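Clearing a grip fault when the arm stops inside the cooler 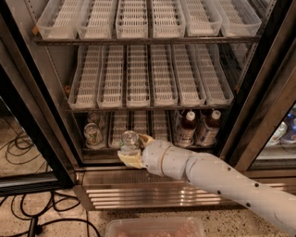
Trevor Oakley

The most common call we get on the Plorlow cooler job is a grip fault on the bottom shelf. The arm goes in for a bottle, closes on it, lifts it a little and then stops with error 18 on the panel. The bottle stays in the fingers. Most people's first move is to hit reset, and that is how we lost two bottles and a finger pad in March.

These steps are for the single-arm setup on a glass-door cooler with the clear trays and white grid inserts. If you run the older Abbasi trays, the order is the same but the slot numbers in step 6 won't match yours.

Before you start

You need the panel key, a dry cloth, a flashlight and a 2.5 mm hex key. Leave the cooler doors open. Do not close a door on the arm to keep the cold in. It will not close all the way, and the edge can catch the forearm at the joint.

Look at the floor before you step up to the cooler. Coiled cable near the doors needs to be moved well to the side. Fongchan Petchrat caught a foot in a loop here while reaching for a bottle, and the arm was still live.

Step 1. Press the stop button. A grip fault pauses the program but the motors are still powered, and the arm can move again if somebody at the desk clears the message. Turn the panel key to LOCAL and take it with you.

Step 2. Check what the fingers are holding and where. On a clear bottle with a metallic cap, the pads should be on the lower body. If they are up near the shoulder, write that down, as it points to a bad height value and you will skip to step 7.

Step 3. Put one hand under the bottle. Keep your other hand out from between the forearm and the shelf edge.

Step 4. Have a second person turn the key to HAND and press OPEN on the panel, once. The fingers open slowly, in 8 mm moves. Two presses are normally enough. Take the bottle out toward you, and call out when your hands are clear.

Step 5. Back the arm out along its own line with RETRACT. Do not use HOME. HOME takes the shortest path, and from the bottom shelf that path goes through the shelf above.

Step 6. Wipe both finger pads and look at them with the flashlight. Condensation is the cause more often than anything else. A pad that is shiny or has a lifted corner gets replaced: two screws each, finger tight plus a quarter turn. Then check that the tray in the faulted slot is pushed all the way back. A tray that has crept forward puts the bottle in the wrong place, and the arm squeezes it off center.

Step 7. Open the grip page in Flevlow and compare the close force with the card for that product. Our clear bottles run at 300. If the number is different, someone has copied a setting from the cans — put it back and save.

Step 8. Return the key to AUTO and run one slow pick from the same slot, with everyone behind the floor line. If it faults again, stop there. Lock the arm out and call the service desk with the slot, the product and the pick counter. Ours was at 2,790 when the pads gave out.

After a good pick, put the bottle back, close both doors and write the fault in the log, even if all you did was wipe the pads.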